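Plastic Bowls and Cups: How They Are Made, Sorted and Put Away
A reading page for young visitors from the Brena Museum of Everyday Things

Almost every kitchen has a bowl in it. People have used bowls for thousands of years to hold soup, fruit, grain and water. The first ones were made from clay, wood, stone and dried gourds. Many of the bowls used by families today are made of plastic, and this page explains where they come from and how to look after them.

What is plastic?

Plastic is a material made by people. Most of it begins as oil or natural gas, which is taken from deep under the ground. Factories turn the oil or gas into tiny pieces called pellets. A pellet is close to the size of a grain of rice. When pellets are heated, they become soft and thick, like warm honey. When they cool, they become hard again.

How does a bowl get its shape?

At the Zelen factory, bowls are made with a mold. A mold is a hollow form made of strong metal. It comes in two halves that close together tightly, leaving a thin space between them in the shape of a bowl. Soft, hot plastic is pushed into this space. Cold water runs through pipes inside the metal, and the plastic hardens. Then the mold opens and the bowl drops out. One machine at Zelen can make 2,000 small bowls in a single day.

How does a bowl get its color?

The color is mixed in before the plastic goes into the mold. Workers add a small amount of colored powder or colored pellets called pigment. Because the pigment spreads all the way through, the bowl is the same color inside and outside, and the color does not wash off in the sink.

Why do bowls come in different sizes?

A small bowl is useful for nuts, berries or a spoonful of sauce. A middle-sized bowl holds breakfast cereal. A large bowl is used for salad, for popcorn or for mixing a cake. The word for how much a bowl can hold is capacity. Two bowls may be equally wide across the top and still have different capacities, as one may be deep and the other shallow. 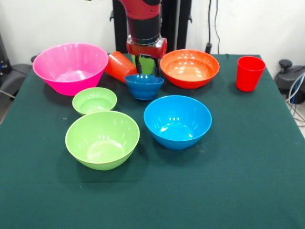
Look closely at the parts of a bowl the next time you set the table. The top edge is called the rim. A wide rim is easy to hold with your fingers. The sides are called the walls. Some bowls also have a narrow ring underneath, called a foot, which helps them stand steady on a flat surface. When the walls slope outward, the bowl is said to be tapered. This slope is important when it is time to put the bowls away.

What is nesting?

Nesting means placing a smaller object inside a larger one. Bowls with sloping walls nest well. A stack of nested bowls takes up much less room in a cupboard than the same bowls standing side by side. Cups can often be nested too, but they should have a stack of their own. A cup placed inside a bowl may tip over when the bowl is lifted.

To nest a set of bowls:
Make sure that every bowl is clean and dry.
Find the largest bowl and put it on the table first.
Choose the next largest and set it inside.
Continue until the smallest bowl is on top.
Carry the stack with both hands.

Bowls that are put away wet may stick together. If this happens, do not pull hard. Ask an adult to help you twist them gently apart.

Are there other ways to sort?

There are many. You may sort by color, putting green with green and blue with blue. You may sort by shape, with cups in one place and bowls in another. Each way of sorting follows a rule, and changing the rule will change the groups. The Skustora room on our second floor has a low table and a box of bowls for visitors who wish to try this.

Words to know

Capacity: the amount that something can hold.
Mold: a hollow form used to give a material its shape.
Nesting: placing smaller objects inside larger ones.
Pigment: a substance that gives color.
Rim: the top edge of a bowl or cup.

The Skustora room is on the same floor as the reading corner. Children under 6 must be accompanied by an adult.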